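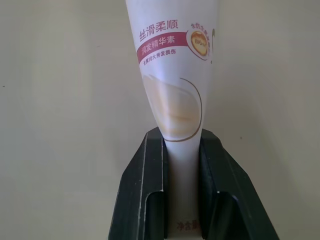 Checkliste Ferienwohnung Haus Harnlow - Abnahme zwischen zwei Belegungen

Stand: 1. September 2022. Gilt für Wohnung 4 und Wohnung 8. Bitte abhaken und dort, wo es hakt, einen Satz dazuschreiben. "Siehe letztes Mal" ist kein Satz.

1. Eingang und Flur

[x] Schlüsseltresor schließt, Code zurückgestellt
[x] Fluchtwegplan hängt
[ ] Fußmatte rutschfest
Kommentar: Der Plan hängt wieder richtig herum. Die Matte dagegen rutscht mit Begeisterung. Neue bestellen, diesmal mit Gummirücken, auch wenn die andere hübscher ist.

2. Rauchmelder

[x] Schlafzimmer, Testknopf gedrückt
[x] Kinderzimmer, Testknopf gedrückt
[ ] Flur, Testknopf gedrückt
Kommentar: Im Flur kam ein Geräusch, das ich als Seufzen bezeichnen würde. Melder tauschen, bevor die nächsten Gäste anreisen. Wer einen Melder zum Kochen abnimmt, hängt ihn auch wieder auf - er gehört nicht in die Besteckschublade.

3. Küche

[x] Herdschalter rasten auf Null ein
[x] Löschdecke griffbereit, Hülle verschlossen
[x] Kühlschrank leer, Dichtung sauber
[ ] Steckdose neben der Spüle fest
Kommentar: Steckdose wackelt seit Juni. Bis der Elektriker da war, bleibt der Wasserkocher auf der anderen Seite und der Stromkreis aus. Klebeband ist keine Reparatur, auch nicht das gute.

4. Bad

[x] Abfluss läuft
[x] FI-Schalter mit Prüftaste ausgelöst und wieder eingeschaltet
[x] Haltegriff an der Wanne belastet, sitzt
[ ] Warmwasser nach Liste gespült
[x] Zurückgelassene Pflegeprodukte entfernt
Kommentar: Shampoo, Spülung und alles, was "silky smooth" verspricht, egal in welcher Schrift, wird nicht für die nächsten Gäste aufgehoben. Angebrochenes kommt weg, Verschlossenes in die Fundkiste. Die Spülliste war nicht auffindbar, also wird jetzt noch einmal gespült und danach eingetragen. In dieser Reihenfolge.

5. Schlafräume

[x] Etagenbett: Schrauben nachgezogen
[x] Leiter eingehängt
[ ] Fenstersicherung Kinderzimmer
Kommentar: Die Sicherung ist da, nur eben auf der Fensterbank. Bis sie montiert ist, wird Wohnung 8 nicht an Familien mit kleinen Kindern vergeben.

6. Balkon

[x] Geländer gerüttelt, fest
[x] Grill abgedeckt, Gasflasche zu
[ ] Sonnenschirm geschlossen und gesichert
Kommentar: Der Schirm Modell Nusach hat laut Aufkleber Windstärke 8 überstanden. Der Aufkleber vielleicht. Schirm bitte jedes Mal zubinden.

7. Keller und Technik

[x] Zählerraum abgeschlossen
[x] Feuerlöscher plombiert, Prüfplakette lesbar
[ ] Kellertreppe, Licht oben und unten
Kommentar: Unten dunkel. Leuchtmittel liegt bei Hausservice Iltlow bereit, Artikel 419, und liegt dort vermutlich recht bequem.

Offene Punkte

Rauchmelder Flur: sofort, vor Übergabe
Steckdose Küche: Elektro Chávez, Termin angefragt
Fenstersicherung: Hausservice Iltlow
Kellerlicht: Hausservice Iltlow
Fußmatte: ich
Spülliste: wer sie findet, bitte an den Haken im Zählerraum

Kaution: 100 Euro, werden voll erstattet. Der Fleck im Flur war schon vorher da und hat inzwischen Wohnrecht.

Freigabe Wohnung 4: ja
Freigabe Wohnung 8: erst nach Tausch des Rauchmelders im Flur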